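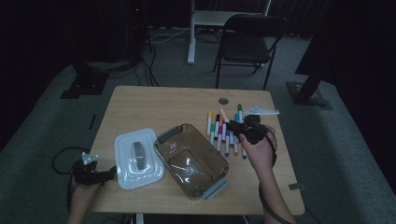 What is the Groen supply grant paying for?

It pays for drawing and lettering supplies for the after-school rooms at the Groen Center, the lidded tubs they are kept in, and the staff hours needed to sort them and get them onto the shelves.

Groen Center, After-School Program
Progress report to the Fullau Fund
Submitted 10/26/20 by Alistair Shearer, program manager

Where things stand

The grant was for $1,600 and covers supplies and storage for the school year. We have spent a little over half. Most of that went to markers, paper and tubs. The rest is being held for refills after winter break and for a shelf in the back room, which is described further down.

Last spring all of our markers lived in a single deep drawer. Kids pulled out handfuls, caps went missing, and whatever came back at pickup time was dropped on top of whatever was already there. Staff spent the first part of most afternoons looking for colors that worked. Our application said we would replace the drawer with tubs that go out to the tables and come back with a lid on. That part is done in both rooms.

What was bought

Markers were the largest line. We ordered more than 500 from Hadis in September, all the same type, with white barrels and the cap in the color of the ink. We had used a mix of brands before, and the caps did not fit each other, so a lost cap usually meant a lost marker. With one type, any spare cap fits any barrel. The first delivery was short on dark blue and Hadis sent the balance the following week at no charge.

The tubs are translucent brown plastic with a gray handle at each end. The lids are white with a gray strap across the middle. We looked at clear tubs from Tarko as well and liked them, but the lids had to be pressed down at all four corners and the younger children could not manage it. The Tarko sample tub is now used for scrap paper.

We also bought drawing paper in two sizes and a box of blank labels. The labels have not gone on yet. Staff asked to wait until the color sets are settled, and I agreed.

How the tubs are filled

Filling is done at the light wood table on the gray carpet, the one with the cable hole in the top. The steps are written on a card taped inside the supply closet door:

Take the lid off and set it to the left.
Put the empty tub next to it.
Lay the markers out on the right side of the table, caps all facing the same way.
Pull any marker with a split or loose cap.
Test the doubtful ones on scrap paper.
Put one of each color in first, then the extras.
Lid on, tub to the shelf.

Laying the markers out side by side was added to the card after the first week. When they were poured straight from the box into the tub, we ended up with one tub that had no green at all and another that was mostly pink and red. With the caps lined up it is easy to see what is missing. The set we are working toward has yellow, green, orange, blue, dark blue, pink, magenta, red and purple. Purple and magenta get mixed up in the evening because the light over that end of the room is weak. We have asked building services for a brighter bulb and are waiting to hear back.

The table is a good height for adults and too high for the first graders, so the younger group sorts on the floor with a tray. They are slower and they like doing it. The older group has mostly lost interest in sorting but is better about putting caps back on during the session.

Use in the rooms

Each table now gets its own tub for the afternoon. Under this year's health rules the children stay in small groups and supplies do not move from group to group on the same day. A tub that has been used goes to the lower shelf with its lid on and is wiped down before it goes out again. This was not in the original plan, which had one set moving around the room. It means we need more tubs than we budgeted for, and I moved $10 a month from the paper line to cover the difference. The change is small, but I am noting it as your guidelines ask.

Setup is faster. In September, staff were still opening tubs to check them before the children arrived. They have stopped doing that in the front room. In the back room they still check, mainly because that group comes in last and the tubs are sometimes returned in a hurry.

Projects so far have been name signs, a large street map of the neighborhood drawn on joined sheets, and thank-you cards for the bus drivers. The map took up most of the yellow and orange. We had not planned for how much ink it takes to fill in large areas, and next time we will use crayons for backgrounds.

Problems

Shelf space in the back room is the main one. The tubs do not stack well because of the ridges on the lids. They sit on top of each other, but the pile slides if it is bumped. For now we keep them no higher than two. A low shelf along the window wall would fix this, and I have a price from a local carpenter that fits within the remaining funds. I would like your approval before ordering it, as shelving was listed in the application as an option only.

The second problem is caps left off overnight. It happens less than it did with the drawer. We lost most of a tub over one long weekend when it was put away without being checked. The closing list now has a line for it, and the person closing initials that line.

One tub handle has come loose. It still works and we have not replaced it.

Next steps

Finish the color sets for the back room and put the labels on.
Order the shelf, if approved.
Hold the refill money until January, then order by color based on what has run out.
Ask Hadis whether single colors can be bought by the box. Their catalog shows only mixed sets, but the sales office said it may be possible.

Receipts for the marker, paper and tub orders are attached in the order they were paid. The carpenter's quote is the last page. Questions about the shelf can come to me at the center office any weekday after lunch.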